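3.2 Dishes and rack

The household part of the study dealt with putting dishes away after a meal. We used round plates and bowls in plain colors, so that each piece could be named by color alone in the notes. The rack was a small tabletop one with a light-colored base and thin black metal at both ends. Layouts were changed between trials – 422 were kept for analysis, and 11 were dropped for incomplete notes.

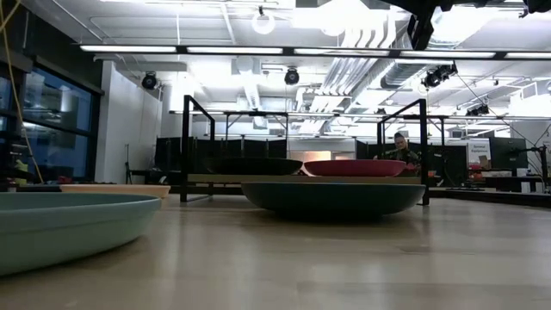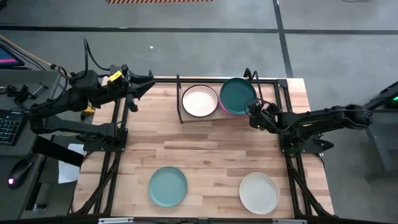

Figure 3. Two layouts of dishes and rack on the wooden work surface.

Each layout was scored on reach, overlap between pieces, and free table area, following the Brurketico sheet with the item on cutlery left out. Overlap was the hardest to score. A dish leaning on its neighbor could be counted as stored or as misplaced, and our first two rounds in December treated these cases differently. We rescored them all as stored.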